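Bullener Street Shared Kitchen - minutes of the users' meeting, Apr 11, 2024

I'm typing these up from my own scribble, so if I've made you sound sillier than you were, sing out and I'll fix it before the next one. - Eleri Watkins

Present: me (minutes, and in the chair too until Velimir got there), Velimir Kadrić, Jo from the soup mornings, Priti, Hamish, Lorna and her sister, and both of the Lloyd Hall people.
Apologies: Dot, Marcus.

1. Last minutes
March minutes were read and accepted, with one correction. I'd written that Hamish would clean the rangehood filters. Hamish said he offered to find out who cleans the rangehood filters. We had a bit of back and forth and the wording is now his, but the filters are still greasy and he has agreed to at least take them down and soak them.

2. Pantry shelves
Priti went through the lot and she was ruthless, bless her! Three bags of flour had weevils and have gone in the bin. Everything that's left has been moved into the tubs with the clip lids, and she'd like us all to please write the month on the masking tape when we open something. Lorna asked if the tall shelf could be for soup mornings only. Jo said yes please, the rest of us didn't mind, so that's settled. Tea, coffee and sugar stay down low where anyone can grab them.

3. Money
We have $2660 in the account after the gas bill. Velimir wants $100 put aside for tea towels, oven mitts and a decent peeler, and we all said go for it. Lorna's sister asked whether we could stretch to a second urn. Not this quarter, but Velimir will get a price so we know what we're talking about. The Lloyd Hall people have offered to go halves if it can be wheeled over to them for the big lunches, which I thought was very fair.

4. The Orkon fridge
It's humming again. Velimir had the back off it and gave the coils a good vacuum, and it was quieter for a bit, then it went back to its old ways. Jo would like it gone, I'd like to nurse it through winter. We argued in a friendly way and ended up agreeing to ring the repair bloke first and talk about it again next time. In the meantime please don't shove trays right up against the back wall of it.

5. Worktops
This one took up half the evening, so bear with me. At the March meeting we asked for the worktops to be left bare at the end of each session, with the plates put away and nothing parked there for the next group. Jo reckons it's heaps better and she can start chopping as soon as her apron's on. Hamish finds it a nuisance to put the big board away every time when he's only going to get it out again in the morning. I have some sympathy, but the board does take up a lot of room, and it's staying under the sink.

Then on to what we wipe them with. We've been using the Clirkeo spray and there are mixed feelings. Priti likes it, Lorna can't stand the smell and goes back to hot water and dish soap the minute our backs are turned. Velimir asked for the green scourers to be kept off anything pale, and I'll put a note up over the sink. We'll finish the Clirkeo we've got and then try one without perfume.

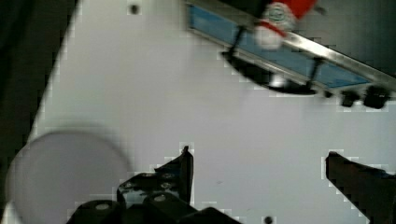
Item 5: the pale top, with a round pale disc at the left edge.

The Lloyd Hall people asked if they could have the same sort of surface on their side of the wall. Velimir has the paperwork somewhere at home and will dig it out for them.

6. Keys and lock-up
Two keys are still out from last year. If one's in your kitchen drawer, no hard feelings, just drop it in the box by the door. Last one out checks the gas, turns off the fan and takes the bin bag with them (yes, even if it's only half full).

7. Anything else
Lorna has a boot full of quinces and wants takers. Jo needs another pair of hands for the next soup morning, mostly onions. Priti asked for 50 more of the paper name labels, which I'll pick up on my way past the newsagent.

To do
Eleri - scourer note over the sink, labels
Velimir - urn price, tea towels and mitts, paperwork for Lloyd Hall
Hamish - filters down and soaking
Jo - ring the fridge bloke

We finished a little after nine and Lorna's sister did the cups. Next meeting is at the same time next month, and it's Hamish's turn to bring the biscuits.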